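Kurorari bench recordings: README

Small-part handling demonstrations from the Tyagi assembly team, recorded with hand-held grippers.

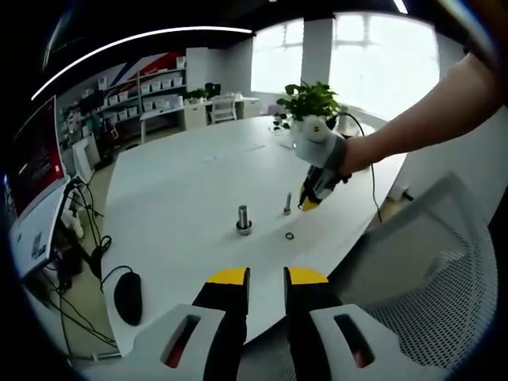
Shaft, bolt and O-ring on the oval table, with a second hand-held gripper coming in from the right.

What is in this set

Recordings of people picking up, placing and handing over small parts: shafts, bolts and O-rings. They were made by the assembly staff at Tyagi, using the same parts they handle on shift. The aim is to train an arm to lay out parts before assembly starts. Fitting and checking stay with the staff.

The set has 2 folders, one per bench layout. Each session lasts 50 minutes, followed by a break. Anyone wearing a gripper can stop a session at any point, and a stopped session is kept only if that person agrees.

How the work changes

Before Kurorari, each assembler laid out their own parts at the start of a batch. The plan is for the arm to do the layout overnight and for the morning shift to begin with fitting. Érica Amaral wrote the new shift plan with the assemblers. Points agreed so far:

- Nobody's hours are cut during the trial, which runs until the end of April.
- Layout time goes to inspection and rework, both of which have had a backlog.
- Staff who record demonstrations are paid their normal rate and have their batch target lowered for that day.
- Recordings are not used to time or grade anyone. Session files carry a number and no name.

Several assemblers said that laying out parts was also when they spotted bad ones, such as a nicked O-ring or a burr on a bolt. The arm will not do this. A visual check has been added to the fitting step, and the batch time was raised by 5 minutes to cover it. We don't know yet if that is enough.

Known problems

O-rings are the hardest part to pick up. On a flat white surface they slide, and people tend to pinch them against the table in ways that differ a lot from one person to the next. Please don't average these.

Bolts standing upright get knocked over. Those attempts are left in and marked "tipped" in the notes file.

Strong daylight from the windows changes the look of the table during the morning. Sessions before 10 am are brighter on one side.

Left-handed recordings are few. Two more people have offered and will start once the smaller straps arrive.

Using the files

Unpack both folders into the same directory and read notes.txt first. The Zudel loader expects 60 frames per second and will fail without a clear message on anything else. Files exported through Grerkness need their timestamps reset before loading.

Contact

Narendra Rawat looks after the files and the loader. Questions about shifts, pay or consent go to Érica. She is at the benches on Thursday afternoons, and people can also leave a note in the tray by the door.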